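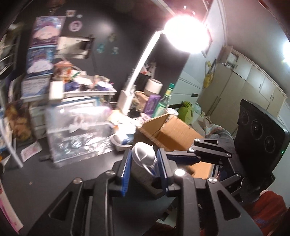 Section 4. Packing and Storing Small Figures

This section covers the removal of small figures from a desk or display shelf, packing in cardboard boxes, and return to display. It applies to Sernstead shelf inserts and to the Jutach box set. For plush toys, see Section 5. For posters and other paper goods, see Section 6.

4.1 Before you start

Clear a space on the desk large enough for one open box and one figure laid on its side. Move bottles, bowls and other containers of liquid to another surface. Switch on the desk lamp and turn the head so that the light falls on the work area.

You will need:
Cardboard box with folding flaps
Acid-free tissue
Soft brush, dry
Paper tape
Labels and a pencil

CAUTION: Do not use newspaper next to painted surfaces. Ink can transfer to light colors.

4.2 Packing a figure

1. Fold all flaps of the box upward and press the corner creases flat.
2. Line the base with crumpled tissue to a depth of 2 inches.
3. Brush dust from the figure, working from the head down. On bodies with grooves or raised patterns, follow the line of the groove.
4. Lift the figure by its widest solid part. Do not lift by antennas, weapons, hands or clear plastic stands.
5. Check for loose parts. Wrap each loose part separately and mark the wrap with the catalog number of the figure.
6. Wrap the figure in two layers of tissue. Do not tape the tissue to itself.
7. Place the figure in the box and fill the gaps until it does not shift when the box is tilted.
8. Close the flaps, short sides first, and seal with one strip of paper tape.

NOTE: Figures with a glossy or metallic finish show finger marks. Handle with cotton gloves or wipe with a dry microfiber cloth before wrapping.

4.3 Labeling

Write the catalog number, the shelf position and the packing date on one short side of the box. Use the form shown on the insert card, for example:

Cat. 119 / Shelf 2 / 28 Dec 2020

Boxes are stacked with the labeled side facing out. If a figure is kept in its original printed packaging, attach the label to an outer sleeve. Adhesive lifts the print from most coated boxes.

4.4 Stacking and storage

Place the heaviest boxes at the bottom. Do not exceed 20 pounds on any one Skunum wall shelf. Wire racks may be used for empty packaging only unless a flat board (part 905) is fitted first.

Clear plastic storage containers are suitable for accessories and spare tissue. Do not store soft vinyl figures in direct contact with the container wall.

CAUTION: Keep boxes and tissue clear of lamp heads. Allow the lamp to cool before moving it.

4.5 Returning figures to display

Open the box on the desk, not on the shelf. Remove the filling before lifting the figure. Fit the stand, if any, and leave the figure on the desk until it is stable. Flatten the box and store it with its label attached.

For Petchrat display risers, go to 4.6.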